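Rewrote the planner layer on the two-arm kitting cell over the weekend. Notes from Sunday's runs, mostly so I have them somewhere.

The job for Didenko: four bins of small electronics, one kit tray in the middle, two arms sharing the airspace over the tray. The old planner took a single lock on the whole tray. Safe, but one arm spent most of its time parked.

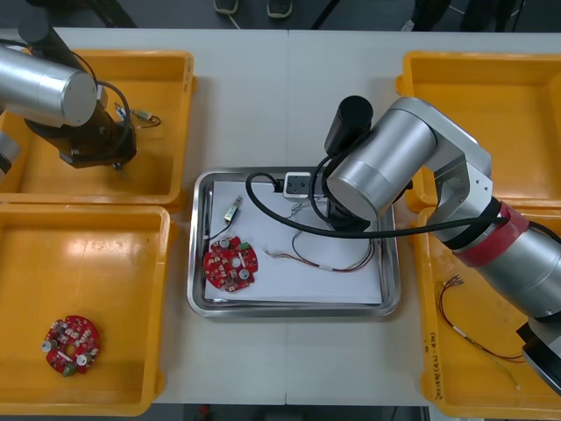 So now the lock is per volume. Each arm asks Zistero for a swept region plus a time window, and Zistero says yes, no, or yes with a later start. If the answer is no, the arm can plan a different approach before it falls back to waiting.

Logged 121 picks. Lock conflicts went from constant to 7. Two of those were my bug: a stale wrist transform made one arm's region bigger than it should have been.

Perception is the harder half. Boards are easy. Round, red, flat, hole in the middle, Lilar finds them every time. Wire harnesses are not easy. The segmentation mask is fine and the grasp point it suggests is still bad. 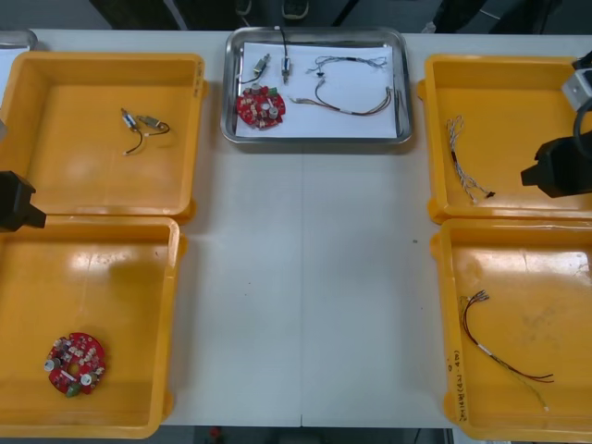
A harness and a board on the kit tray, parts bins either side.

Grasp scoring used to take the centroid of the mask. On a bent harness the centroid can land on bare tray liner. I switched it to a skeleton of the mask, scored by local straightness and distance from a connector.

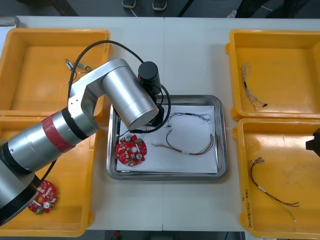

The other change is in replay. Ferar can now step through a run with both arms' reserved volumes drawn on top of the video, and I should have built that first. The lower harness on the paper there bends into a U, and the old scorer would have aimed for the gap inside it. With the overlay on, that kind of miss takes a minute to find.

Still open: the cable on the wrist is not in the collision model. I pad the forearm for now and lose some reach over the bins.

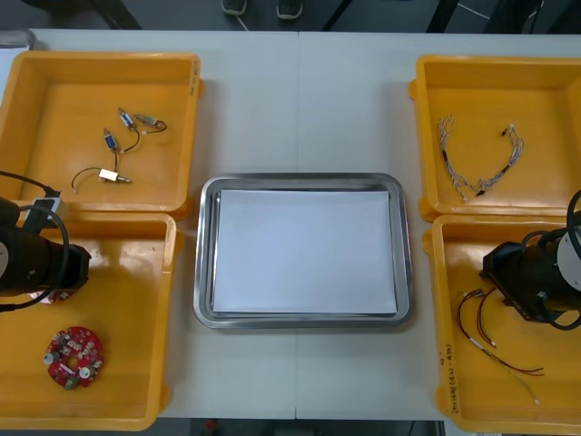
Photo: Orysia Pasichnyk

Next is release timing. Zistero holds a region until the arm reports it is fully out, and it could give back the first part of the path sooner. Ticket 2421 if you're on the team and want to argue about it.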